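**Merch shirts for a small club: what did you pay and did they last?**

**pellow_k** – January 18, 2025

I look after kit for a walking club and we want T-shirts for the summer. Brimholm have quoted me for 50 in one colour with a print on the front. They say screen print, but a friend got transfers from Dervishi for less and is happy with them. Has anyone used either? Members will wear them on hills and wash them a lot.

**marrowfat**

Screen print. I had transfers done for a darts team and they started lifting at the corners after 3 months. Pay the set-up fee and forget about it.

**Uliana Hrytsenko**

I don't agree that transfers are always bad. It depends on the press and how people wash them. I've got a Dervishi one from a choir trip that has been through the machine every week and the lettering is fine. Inside out, 30 degrees, no tumble dryer. Most people ruin them in the dryer.

What colour are you going for? We had white the first time and they looked grubby by December. The dark green ones hide more.

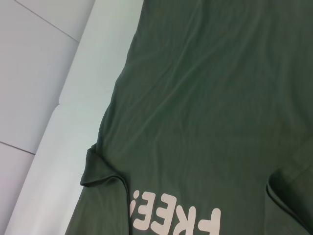 *Dark olive green, creases and all.*

**marrowfat**

Telling forty-odd walkers to wash inside out at 30 is not going to work. They will go in with the socks.

**pellow_k**

Can confirm about the socks. I like that green. Is it cotton you'd go for, or the sports stuff? Brimholm do both at the same price.

**tidewrack**

For hills I wouldn't have cotton at all. It stays wet and you get cold. Kostolar do a polyester one, but check they use the right ink. On dark polyester the dye can come through and turn white lettering a dingy colour.

**Uliana Hrytsenko**

Cotton is fine for the pub afterwards, which is where ours mostly get worn. Ask the members before you order.

**marrowfat**

Also order more large than you think. We had 9 smalls left over and I'm still using them to clean the car.

**pellow_k**

Thanks. Brimholm's total came to nearly £400 with set-up. I'll ask them for a sample in each fabric and put one through the wash with my own socks. Will post the result.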